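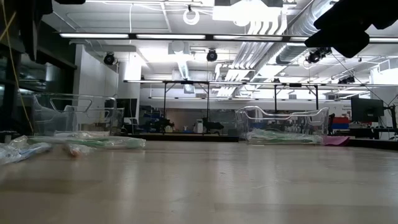 The sorting table at our end, with the clear bin at the back

Soft plastics at home: how are you all storing them between drop-offs?
Household & Recycling > Waste and Recycling

murray_l
Posts: 211
I've been saving up our soft plastics since October and I am completely hooked. Crisp packets, bread bags, salad bags, the film off the mushrooms, all of it. Our kitchen bin used to go out every other night and now we're down to 2 bags a week, with five of us in the house!

The trouble is storage. I had it all in a carrier on the back of the pantry door and it kept exploding on to the floor. So I've moved over to a clear bin with a handle hole, and I do a proper sort on the table before it goes in. Being able to see through the side is brilliant, you know when it's time for a trip.

What does everyone else do? And do you wash it all? My wife thinks I've lost the plot rinsing out cheese wrappers.

Murray Lachance

raymonde_mac
Wash, yes, but don't go mad. A quick swish in the leftover washing-up water, shake, then over the tap to drip. I do mine last thing after the pans. Anything that's had raw meat in it goes straight in the ordinary bin at ours, I don't fancy that hanging about.

Love the clear tub idea. Mine's a pillowcase on a hook, which holds an amazing amount but you can't see a thing.

wim_vb
Pillowcase is the way to go. Rigid bins waste space. Plastic film is nearly all air and you need something you can squash.

murray_l
You can squash it in a bin too Wim! I just lean on it.

wim_vb
And then it springs back up when you stop leaning. Try this: keep one big bag, a bread bag or a compost sack, and stuff the small ones inside it. Fold the flat ones in half lengthways first and roll them from the closed end, so the air comes out of the top. I can get a month of ours into something the size of a cushion.

bchan_allotment
Rolling is a faff though. I tried it for 13 days (I kept a tally on the fridge, don't judge) and gave up. Now I just stuff and sit on it. Works fine.

One question from me, what about the crinkly stuff? Somebody at the allotment told me that if it springs open when you scrunch it, it's film and you can take it, and if it stays in a ball, it's foil. But crisp packets are shiny inside and they spring back, and our shop takes those. Cellophane off a bunch of flowers springs back as well and the lady at the desk said no to it.

raymonde_mac
The scrunch test tells you foil from plastic, Brayden, it was never meant for telling one plastic from another. Florist's wrap might not be plastic at all, some of it's made from wood pulp. Go by the list at your own drop-off, they do differ. The one at the Relleck Road shop is stuck to the lid of the bin and it's surprisingly long.

wagner.a
Hello all, first post here, been reading for ages. I'm going to be the grump, sorry. I did this for two years and stopped. I was driving eight miles there and back to drop off a bag that weighed less than my shoes. I asked where it went and got a shrug. I now think the better thing is to not bring it home. I get veg loose from the market and bread from Brunier's in a paper bag, and there's hardly any left to store.

murray_l
Welcome Wagner! And fair point, I wouldn't make a special trip either. Ours is by the tills where we do the big shop so it costs me nothing. I do wish I had a Brunier's near me. We've got one supermarket and their cucumbers come in a jacket.

wim_vb
I agree with Wagner about the driving and disagree about the rest. Plenty of people haven't got a market, or work when it's open. Telling them to shop somewhere else isn't much help.

wagner.a
I didn't tell anybody to do anything. I said what I do.

wim_vb
You said "the better thing".

wagner.a
I said I think it's the better thing. I still think so! But point taken about market hours, mine runs till six and I'm lucky there.

raymonde_mac
Both, surely? I buy less of it than I did and I save what's left. Once you start keeping it you notice what you're buying. I had no idea how many salad bags we got through until I was pegging them over the bath. I've started growing cut-and-come-again leaves in an old washing-up bowl on the back step and we haven't bought a bag since. Easiest thing in the world, even the slugs leave me a bit.

bchan_allotment
Ooh, which leaves? My rocket always bolts.

raymonde_mac
Mizuna and a red mustard. Sow a pinch every fortnight and keep it out of full sun. Rocket sulks if it gets hot or dry, try it again in early autumn.

murray_l
We're drifting but I'm enjoying it. Right, I'm going to try Wim's rolling method inside my own bin and see how long it takes to fill. If it beats leaning on it I'll say so in public.

Has anybody asked their council about kerbside? Arsenault Street had leaflets through the door about a trial, with a coloured sack you put out with the boxes. My mate there says the leaflet went to 3000 homes. We're two streets over and got nothing, I'm gutted.

wagner.a
Now that I'd sign up for. No drive and somebody on the end of a phone to ask where it goes.

bchan_allotment
My sister's in Stilell and she's had the sacks since the spring. She says they're thin, so don't put anything pointy in, and tie the top properly or it ends up all down the road when it's windy. She loves it though.

wim_vb
Roll it first and it won't blow anywhere.

murray_l
Ha! OK Wim. Rolling tonight. Does it matter if the bread bags have still got crumbs in?

raymonde_mac
Turn them inside out over the bird table.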